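# Clearing a wall-contact stop on the Plundik bin cell

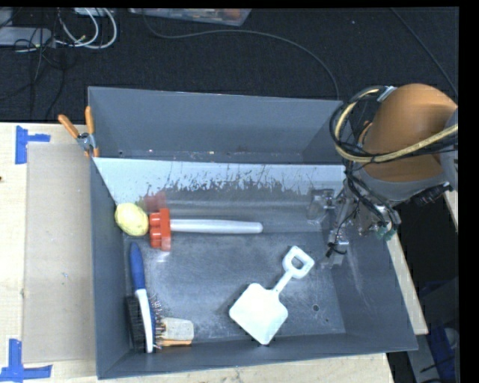 Why does the arm stop and refuse to move after the gripper touches the side of the bin?

The controller compares the torque at each joint with the torque it expects for the current motion. When a finger presses on a wall, the difference passes the limit and the controller latches a protective stop. It stays latched until someone resets it at the pendant, even if the contact has ended.

The procedure below is for the Plundik cell running the Pillo pick software, release 2. It covers stops with code 214 (contact torque, wrist joints). For any other code, leave the arm alone and contact Thịnh Hồ.

## Before you touch anything

1. Press the emergency stop. A protective stop does not remove drive power.
2. Read the code on the pendant and write it in the cell log with the pick number.
3. Look at the fingers from outside the work area. If one is trapped between an object and the wall, go to "Trapped finger".

## Free finger

1. Release the emergency stop and select manual mode at reduced speed.
2. Jog straight up in the base frame. Do not use the tool frame, as the wrist may be tilted and "up" will drive the finger along the wall.
3. Stop when the fingertips are above the rim. Check that the hose and cables follow the wrist without pulling tight.
4. Send the arm home and clear the code.

## Trapped finger

1. Keep the emergency stop pressed.
2. Support the wrist with one hand before releasing the brake on joint 5. The gripper end drops when the brake opens.
3. Move the wrist away from the wall by hand until the finger is clear. Close the brake.
4. Continue from step 1 of "Free finger".

Do not pull the object out first. On the Nông fingers this bent a tip, and the bend was found only when the next grasp check failed.

## Check the bin position

Most of our 214 stops came from a bin that had shifted on the table. The planner treats the walls as fixed, so a small shift is enough for a path that passes the collision check to end in contact.

- Check that each clamp in use is seated over the rim and does not rock.
- Run `bin_check` from the Pillo console. It touches off on all four walls at low force and prints the offset for each.
- If any offset is over 2 mm, reseat the bin and run the check again. Do not enter the offset as a correction. The bin will move again and the correction will be wrong in the other direction.

## Check the torque limit

Open `limits.cfg` and confirm that the wrist contact threshold is 26. On one occasion it had been raised to quiet repeated stops, and the arm then pushed the bin along the table before it tripped. If the value is different, restore it and tell Ngân Văn.

## Return to service

1. Run the dry cycle with picking disabled.
2. Watch the hose through the full wrist rotation.
3. Enable picking and stay at the pendant for the first few grasps.
4. Close the log entry with the wall offsets and the threshold value.

If the stop comes back at the same wall with the offsets in range, take the cell out of service. The Plekudley shop has the wrist calibration fixture.

Last revised 29/07/2024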